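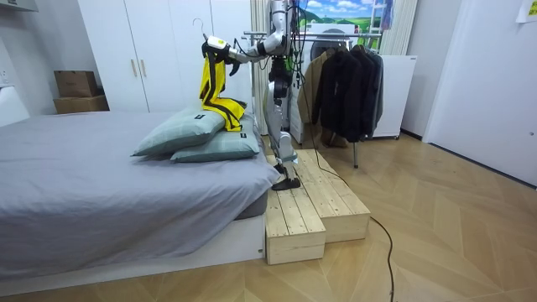

4.3 Making up the bed and clearing the step

Applies to the Vasano low bed base, the Urkard headboard and the Clarnach two-tier step. For the wardrobe doors, see section 5.

Before you start, check that the step stands flat on the floor and does not rock. If it does, go back to section 3.2.

1. Take hanging garments off the bed and return them to the rail on their hangers. Do not lay a hanger on the mattress. The hook can catch in the fitted sheet.

2. Move the pillows to one end of the bed and stack them with the labels facing outwards.

3. Fit the two corners of the sheet at the headboard end first, then the two at the foot. Tuck the elastic fully under the mattress.
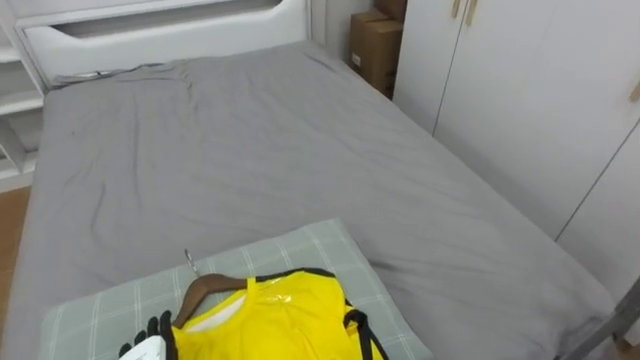

Sheet tension is set from the headboard end. Pull the sheet towards the foot with both hands and smooth it from the centre outwards. Diagonal fold lines near a headboard corner, with the opposite side lying smoother, call for that corner to be lifted, turned and refitted. Do not try to pull the folds out from the foot end. Check also for cords between the mattress and the base of the headboard, where a thin grey one is hard to see against a grey sheet. Draw any cord clear before pushing the mattress back.

4. Let the sheet hang evenly over the side of the mattress. It may touch the bed base but must not reach the floor.

NOTE: The sheet (part no. 3938) is cut for the standard mattress only. With a Marras topper fitted, use part no. 1721.

CAUTION: The step is unfinished pine. Wipe with a dry cloth. Do not use polish or wax on the treads.

5. Put the pillows back in place. One may lean on the other during airing. Lay both flat before the bed is used. 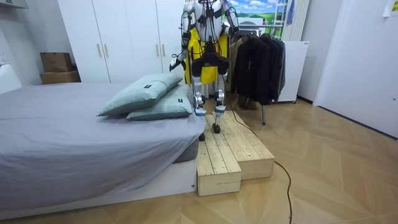

Fig. 4-3. Two-tier step beside the bed, pillows stacked.

6. Route power cables away from the front edge of the lower tread. Leave a clear path across the floor to the door.

7. Check the joint between the two boxes of the step. If a gap has opened, push the boxes together before standing on either tier.

Text: Florencio Zabala. Revised 25 August 2020.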